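Taking a youth group to the robot open day at Statham, what is there to see?
Posted in Days Out and Visits

I have 15 children aged 8 to 11 and I'm thinking of the October open day at the Statham building. The leaflet only says "robotics demonstration, ground floor". Do they do anything a child could follow, or is it people talking in front of a screen? Also, is there a lift? One of ours uses a wheelchair.

Llanos

Anselmo Cusi
I went last year with my two. Ground floor is all level from the car park, so you won't need the lift unless you want the café. The talk is 17 minutes and a bit dry, but after that they take you to the tables and it gets better. Ask for the brick table. The arms work with toy building bricks on a studded plate, and ours stayed longer there than anywhere else. They let in 8 at a time, so you would have to split your group in two. Book the Monday morning slot if the school holidays allow it, the afternoon was packed.
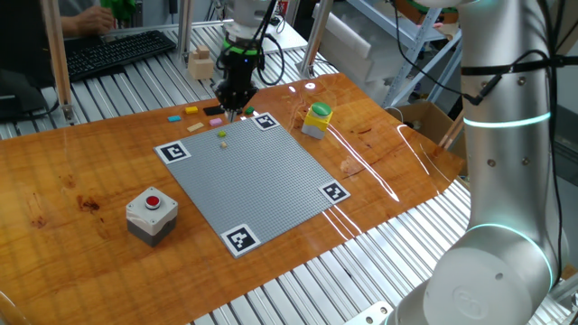 The brick table, with the grey plate and a black and white marker at each of its corners.

There are button boxes on the table and the children were told not to touch them, so warn yours beforehand. You need one adult for every 4 children. I had to fill in a form for that at the desk, and it took longer than it should have.

Stillura
Never been to this one but the one at Tusent was mostly leaflets. Parking was free though.

Tusent_mum
Take a packed lunch. The café shuts at two and the sandwiches had gone when we got there.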